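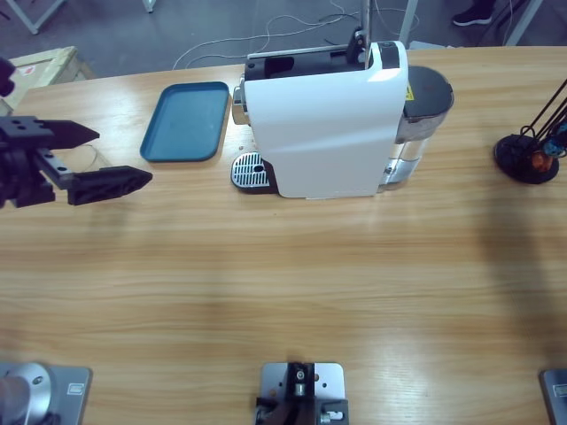

Figure 1. Capsule machine and blue tray on the wooden table. Water tank at the right end, drip grate at the left.

3. Layout of the coffee station

3.1 Task

The group (Vilja Kuusisto, Murray Quinlan, Ritu Awasthi) was asked to propose a fixed layout for the coffee station in the Vuorinen study room. The table is shared with other users, so the machine and its accessories have to stay within one marked area. Tiina Laaksonen supervised the work.

3.2 Placement of the machine

The machine stands near the far side of the table with its long side parallel to that edge. Two other positions were tried on paper. Turning the machine so that the grate faced the user gave easier access to the cup, but it put the tank at the back, where the lid could not be lifted without moving the whole unit. With the present orientation the black lid and the lever are both reached from the same standing position.

The grate projects from the left end at table level. Cups are therefore placed and removed from the left, and that side must be kept clear.

3.3 Tray

The tray is rectangular with rounded corners and a raised rim. It lies to the left of the machine, on the same side as the grate, and is meant for full cups and for spoons. The bottom has a few lighter scuff marks. These do not affect use and the tray was not replaced.

In Figure 1 the tray is at a slight angle to the table edge. The final drawing shows it square to the edge, with its long side running front to back.

3.4 User log

A paper log was kept at the station from February until the end of the term. It recorded 876 drinks, of which 518 were made before noon. Tank refills were entered in a separate column, but many entries were missing and the column was left out of the analysis.

3.5 Remaining points

The capsule box has no fixed place in the current layout. Ritu Awasthi suggested a narrow rack to the right of the tank. Murray Quinlan preferred a drawer under the table. Neither option has been drawn to scale. The power cord route is covered in Section 4, together with the cleaning schedule.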